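13th February

**Puvville tenants' group questions Nerkora's "whole-home refresh" fee**

PUVVILLE — The Makhubela Court Tenants' Group today called on property manager Nerkora to explain what renters are paying for under its new "whole-home refresh" fee, a $50 monthly charge that took effect with this year's lease renewals.

Nerkora's letter to tenants says the fee "supports the continued improvement of bathrooms and shared areas." It doesn't name a single repair. It gives no schedule and no spending limit, and it doesn't say what happens to the money if no work is done. Over a year the charge comes to $600 per apartment, on top of rent.
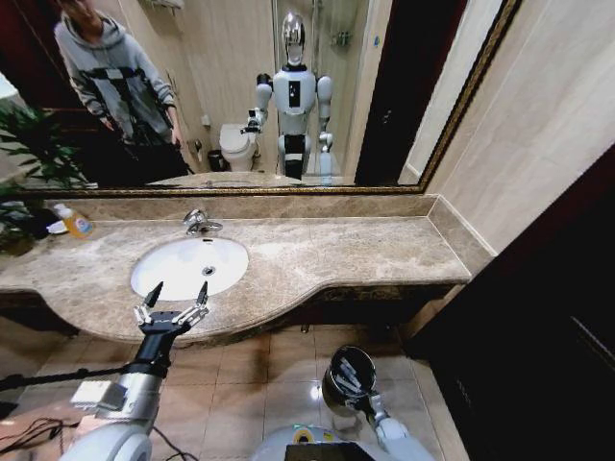 The group has asked for an itemized list three times since July and has received the same brochure three times. The brochure promises "hotel-style finishes," a phrase that could mean almost anything. A marble counter and a big mirror in a thin gold frame look fine in a listing, but they say nothing about water pressure, venting, or the age of the pipes behind the wall. Those are the things members write to us about, and none of them appear in Nerkora's letter.

Nerkora has also said the fee will cut down on service calls. The group has seen no figures to back that up. The one report shared with tenants was prepared by Pokby, the contractor that would carry out the work, and it covers 20 apartments picked by Pokby itself. We don't think a company should grade its own homework — and we don't think renters should pay for the grading.

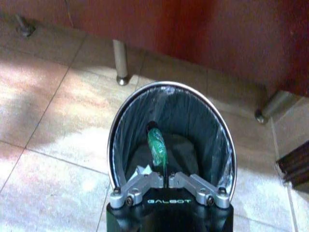 Margaux Besnard told the group's last meeting that she would pay the fee gladly if someone could show her a receipt. She said she had asked the leasing office whether it was optional and was told it was "standard," a word she could not find anywhere in her lease.

The group is asking Nerkora to:

- publish an itemized budget for the fee
- have the Pokby report checked by an outside inspector
- let tenants opt out until both are done

Nerkora has offered a "listening session" instead. Members plan to attend, though the last one ended after 10 minutes of questions and produced no written answers. 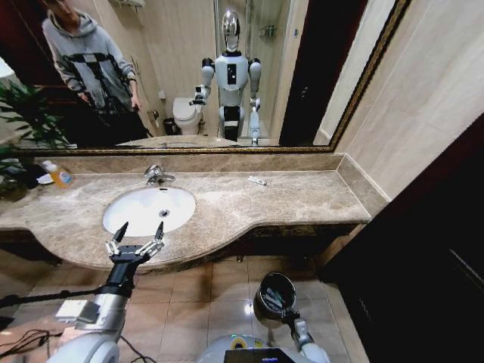 According to Ayanda Du Plessis, the order of events is what bothers people most: the bill came first and the plan is still on its way. A new faucet would be welcome, Du Plessis added, but so would hot water before breakfast.

The group will post Nerkora's reply in full, if one arrives.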